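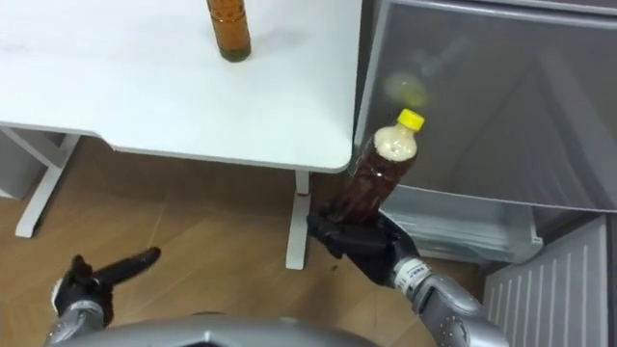 The Grotidon Household Practice Pack is for anyone who lets a two-armed robot work in a kitchen and would like to have their house rules written down before something gets broken. We wrote it around the chores that come up most, and fetching and putting away drinks is a big one, so it has a long chapter to itself. Take a plastic bottle with a yellow screw cap, held around its lower part beside an open refrigerator, with the second gripper open and well away from it. Our bottle rules deal with that very moment: where to grip, how far a bottle may tip, what the idle arm should be doing, and when someone must check the cap (before the lift, please, and again if the contents are fizzy!). Glass gets its own page, including what to do about a glass bottle left standing on a table nearby.

You'll find 2 printed binders in the box, one to keep by the work area and one for the office, along with 9 wipe-clean checklist cards. The cards cover reach zones, open doors and drawers, spills, floor checks and stopping the robot, and they're worded so that a new person can read one aloud and be understood across the room.

The June revision adds a page on refrigerator drawers, which plenty of you asked for, and a clearer stop-and-call procedure. If you already own the Virnar edition, the new pages fit the same rings.

Please remember that the pack sits alongside your robot maker's manual and your local safety rules, and those come first wherever they're stricter.

Cover colors: Zamora (blue) or Hendska (gray)
Item number: 2000
Page updated: 21 August 2019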